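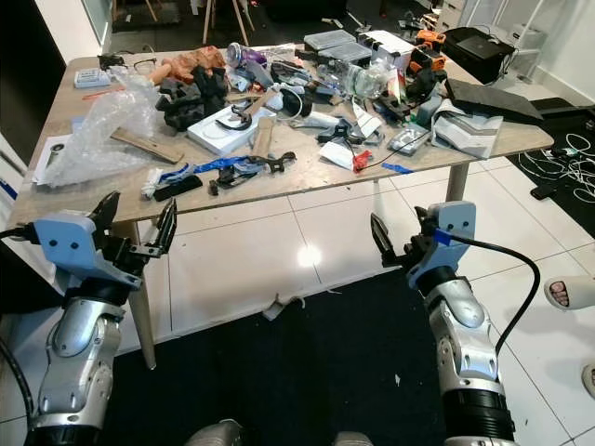 Community Grants / Progress Reports

Flarside Grief Workbook Project: second progress report to the Te Moana Fund

Prepared by Aroha Dunstan, project editor

Period covered: from the first payment until the end of August

Dear members of the fund,

With this report I want to inform you how the work on the bereavement workbook is going, what we have spent, and what we ask you to decide before the next payment. The first report was mostly about plans. This one has more results, and also two delays which I will explain.

1. The manuscript

The workbook is for adults who have lost a brother or a sister. When we applied, we wrote that most books on grief are for widows, widowers and parents, and that siblings are often asked only how their parents are doing. The interviews confirmed this strongly. One woman told us that at the funeral she received a list of tasks, and after the funeral she received nothing.

The full draft has now eleven chapters. Nine of them are edited. The chapter about family money and inheritance was read by a lawyer, who asked for many corrections, and I have rewritten the middle part completely. The chapter about anniversaries and birthdays is the one I am least satisfied with. It repeats things from chapter three, and I would like to make it shorter before it goes to the designer.

The workbook part has 52 exercises, one for each week of the year. In the application we promised fewer, but the test readers liked to have a weekly rhythm, so we extended it. Each exercise fits on two facing pages, with lines for writing on the right side. We have taken out the scoring scales. Several readers said that they felt examined by them.

2. Test readers

We sent the first six chapters to readers in three support groups. The answers were longer than we expected, and some arrived as handwritten letters. The main wishes were these:

Larger space for writing, especially in the first quarter of the book.
Less advice about sleep, which people had already heard from their doctors.
A page for friends and partners, so that it can be copied and given away.
No poems.

We followed the first three. About the poems we had a discussion, and in the end we kept one, at the very end of the book, where it is easy to skip.

3. Printing and distribution

The printer, Sorneo, has given us a fixed price for 2,444 copies with a spiral binding. The binding costs more than glue, but a workbook must stay open flat on the table when somebody writes in it. Of these copies, 2,058 will go free of charge to hospices, libraries and support groups. The others will be sold through the Tinden online bookshop, and the income will go into a second printing.

The first delay is here. The paper we had chosen is not available until later in the year. The printer offered a thinner one, but ink from a normal pen goes through it. I tested it with four different pens. We decided to wait.

4. The audio edition

The second delay concerns the audio edition. Our reader had a long illness of the voice and could record only the introduction and chapter one. She is better now and wants to continue. I would prefer to keep her, because the test listeners spoke warmly about her calm way of reading. It moves the audio edition two months back.

5. Money

We have used the first payment as planned for editing, interviews and the legal reading. One item was higher than in the budget: travel to the interviews, by 1,016 dollars. Some people did not want to speak by phone about their loss, and I think they were right. We covered the difference from the line for advertising, which is not yet touched. No additional money is requested.

6. What we ask from you

Please confirm that the change between budget lines is acceptable. Please also let us know if the fund's name should stand on the back cover or only on the inside page. The designer needs this answer before she can finish the cover.

The next report will include the final page count and the list of places that receive free copies. If you wish to read the edited chapters already now, I will gladly send them.

With kind regards,
Aroha Dunstan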